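Chapter 5
Soft Fruit: Strawberries from Field to Bowl

What this chapter covers
Where the strawberry comes from and why it is such an odd piece of fruit
How to judge ripeness by color, smell and feel
Handling, washing and hulling without bruising
Storing fresh berries, and what to do with the tired ones
Key words: achene, calyx, receptacle, runner, hull, field heat

Pick up a ripe strawberry and hold it by its green cap. You are holding one of the strangest things in the produce aisle! The red part, the part we all love, is a swollen stem tip called the receptacle. The tiny "seeds" on the outside are the true fruits. Each one is an achene, and each one has a seed of its own tucked inside. A large berry can carry a couple of hundred of them. Once you know this you will never look at a bowl of strawberries in quite the same way, and I hope you won't want to.

In Chapter 4 we worked with apples and pears, which forgive a lot. You can stack them, bump them, leave them on the counter for a week and still get a decent pie. Soft fruit is another matter. A strawberry has no peel to speak of. Its skin is thin and its cells are full of water, so a squeeze you would hardly notice giving can break the flesh underneath. The damage may not show right away. Leave the berry overnight and there it is, a dark, wet patch just the size of a fingertip.

Good handling, then, is the first skill of this chapter, and it is a lovely one to practice because you can feel yourself getting better at it. Set your berries out one by one on a clean, flat surface with a small bowl close by. Use your fingertips, keep the pressure light, and lower each berry into the bowl – don't drop it, even from an inch or two. 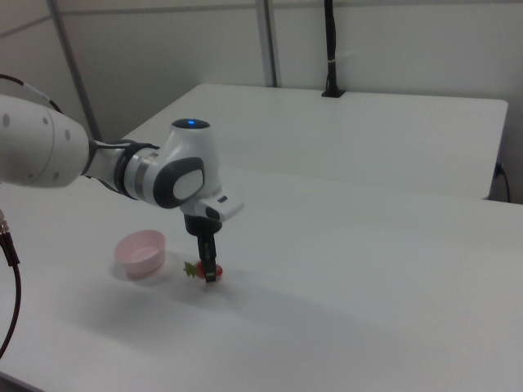 The green cap deserves a closer look too. Botanists call it the calyx, and it does useful work after picking. While it stays in place, the top of the berry is sealed, and the flesh under it keeps its juice. Pull it off before washing and water runs straight into the hollow, which leaves you with a bland, soggy berry. So wash first, drain well, and hull last. A fresh calyx is bright green and springy. If it is brown and dry, the berry has been waiting a while, however red it looks.

Color tells you a good deal, but not everything. Strawberries stop getting sweeter once they are picked. A berry with white shoulders may turn redder on your counter, yet its sugar will not catch up. Trust your nose! A ripe strawberry smells like a strawberry from arm's length, and a box with no smell at all is rarely worth taking home.

Growers care about all of this long before you do. At Windberg, the farm we follow through this chapter, picking starts in April and begins early in the morning, while the fruit is still cool. The berries go from the row to the shade as fast as possible, to keep field heat from building up. The trays then travel 39 miles to the market at Jistgate. Section 5.3 follows one load of 1,000 trays along that road and looks at what is lost on the way, and why.

Before you read on
Buy or pick a small box of strawberries. Choose two that look alike. Press one gently with your thumb, leave the other alone, and put both in the refrigerator on a saucer. Write down how each one looks now. Check them again tomorrow and the day after, and keep your notes handy – we will come back to them on page 57.

5.1 Inside the berry
Cut a strawberry in half from cap to tip. A pale core runs down the middle, and from it fine white threads reach out toward the skin. Each thread leads to an achene. These are the lines that carried water and food while the fruit was growing, and they are easiest to see in a large, firm berry.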